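Brivham Packing and Bench Layout, Unit 4: Covering and marking a work table
Notes for session 4, room 327. Bring these with you, I won't have spares

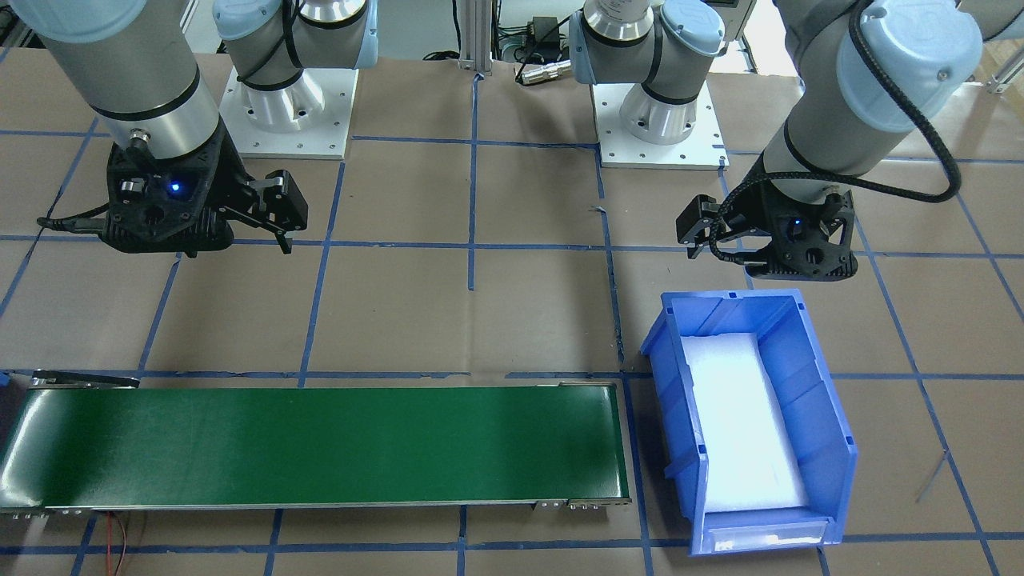 Fig. 1. Table covered in brown paper, grid in blue masking tape. Green belt bottom left, blue bin lower right.

Last time we finished on walking routes and where the pallets go. Today is smaller: one table. What goes on top of it, what gets marked, what stays off. Keep Fig. 1 next to you for the tape section.

Vocabulary first, because half the homework mixed these up.

Surface — whatever the goods touch. If there's paper on the table, the paper is the surface.
Cell — one box of the grid, inside the tape, tape not included.
Line — the tape itself. Has a width! A line is not a zero.
Infeed — where things come to you.
Outfeed — where they go when you're done.
Park spot — place for the thing you use all day (tape gun, label roll, knife). One per tool.

1. Covering the table

Brown paper, on a roll. Why paper at all? Cheap, you can write on it, you can peel it off at the end of a job and start clean. Drawback: it tears, it wrinkles, and it hates water. If the job involves anything damp, use a mat and skip this section.

Steps:
Clear the table. Completely, including the cup.
Wipe, then wait till it's dry. Paper over a damp table bubbles and never lies flat again.
Roll out the paper lengthwise, leave enough to fold under on both ends.
Tape one short end underneath. Walk to the other end, pull, tape that.
Long sides last, working out from the middle.
Smooth with your forearm. Hands leave little dents.

If you need two widths, overlap them. The overlap should run the same way you slide the goods, so that nothing catches on the raised edge. Think roof shingles. People got this backwards on the practical last June and every single box snagged.

Shiny side or dull side? Dull side up if your paper has one. Tape holds better, pencil shows up better.

2. The grid

Masking tape is the usual pick for paper. Stronger tapes take the top layer of paper with them when you move a line, and you will move a line. Color: pick something that isn't the color of the paper and isn't the color of the goods. Blue on brown reads well, see figure. Tan masking tape on brown paper, please don't.

Before any tape goes down, draw it in pencil. Long ruler, two marks per line, one at each end. Check the corner with a square or with the 3-4-5 method from Unit 2. If the first corner is off, the rest is off and gets worse as you go along.

Order of taping:
Outside lines first.
Then all the lines in one direction.
Then all the lines in the other direction, over the top.
Don't weave them. Looks nice, takes forever, and the crossings get lumpy.

Lay each strip in one go. Stick the near end, unroll past the far mark, pull it tight in the air, lower it onto the pencil marks, press from the middle out. Short pieces end to end always wander.

Cell size. This is the question I get the most. Start from the biggest item that has to sit in one cell, then add finger room on every side. For the Omow exercise the largest carton is 22 cm along the long side, so we use a 26 cm cell. That's 2 cm a side. Tight but OK for cartons you lift from the top. If you grab from the sides you want more.

And remember a line has width. If you measure 26 from center of tape to center of tape, the cell inside is smaller than 26. Measure inside edge to inside edge. Write down which one you did!! Two groups using two methods on the same table is how the Ametepe layout went wrong (see section 5).

3. What gets a cell and what doesn't

Goods being sorted get cells.
Finished items waiting for the box get cells, but on the outfeed side.
Tools do not. Tools get a park spot outside the grid.
Paperwork does not. Clip it to something upright.
Empty cells are fine. Leave some. A full grid has nowhere to put the odd item, and there is always an odd item.

Labeling: letters along the long side, numbers along the short side. Marker on the tape, never on the paper, so the label travels with the line if you shift it. Write so it can be read from where the worker stands. Sounds silly, check it anyway.

4. Infeed, outfeed, bins

Two common ways for goods to reach a table or leave it: on a belt, or in a bin. You can have both on the same table.

Belt notes
Keep the grid from running under or onto the belt. Leave a bare strip between the last line and the belt edge.
Paper edge next to a belt must be taped down flat for the whole length, no flaps. A loose flap gets pulled in.
Height matters. If the belt is higher than the surface you're lifting every item, count that into your cycle time.
Cords stay on the side away from the belt.

Bin notes
A plastic storage bin is fine for almost everything in this course.
Put it at a corner or an edge, within one reach of the cells it serves.
Mark its outline with tape too, even if it never moves. It moves.
Tall bin on the table = you reach up and over. Lower it if you can, on a stool or a shelf.
Don't let it sit on a line. Half a covered line means half a cell gone and someone will use the other half anyway.
Solid color bins hide small dark parts at the bottom. Line with white paper if you're picking small parts back out.

Quick sketch task (5 minutes, in pairs): draw a table with belt on one side and bin on the opposite corner. Mark infeed and outfeed. Now swap them. Which cells get used first in each version? Which ones never get touched? Keep the sketch, we need it for the write-up.

5. Case: the Ametepe table

Short version, the long one is in the reader.

Small order-packing room, one long table, two shifts. Morning shift taped the grid center to center. Evening shift re-did the worn lines inside edge to inside edge. No note left. After a few weeks the cells on one half were bigger than on the other and the packing sheets no longer matched: cell D4 on the sheet was half in D4 and half in D5 on the table. Wrong items in boxes. They blamed the sheets, reprinted the sheets, same errors.

Fix was boring. Strip everything, new paper, one method, method written on a strip of tape at the corner. Then a check at every paper change: measure three cells, one near each end and one in the middle.

Questions to think about for the discusion:
Who should own the grid when two shifts share it?
Would painted lines have been better? What do you lose?
Could the error have been spotted without a ruler?

6. Upkeep

Tape edges lift first at the crossings. Press them down at the start of each session. If a crossing lifts twice, replace both strips, full length.

Paper: change when it's torn, when writing from old jobs is getting in the way, or when it's gone soft where people lean. A patch is OK for one day. Patch from underneath if possible.

Getting the tape off: pull low and slow, back on itself. Don't yank straight up. If you're binning the paper as well then don't bother, roll the whole lot up from one end with the tape still on.

7. Practical

Groups of two. Each group gets one table, one roll of paper, one roll of masking tape, pencil, ruler, one bin. Table depth is 80 cm, so with the 26 cm cells you get three rows and not much left over — work out what the tape does to that before you start cutting. Some of you will find that three rows don't fit. Good. Put what you did about it in the write-up.

Use the Osteo parts set for the sorting run (in the cupboard, bags are labelled). Sort once with no grid and write down your time. Sort again with the grid, same parts, same person. Then move the bin to the other corner and go a third time.

Hand in:
Your sketch, with cell size and how you measured it.
Three times.
One paragraph, what you'd change.
A list of anything that ended up on a line.

Marking: sketch and measurments count for half. Times are not graded, slow is fine, made up times are not.

Next session: labels and packing sheets. Read the Unit 5 pages up to the section on color codes, skip the appendix. Leave the tables covered when you go, the next group uses the same paper.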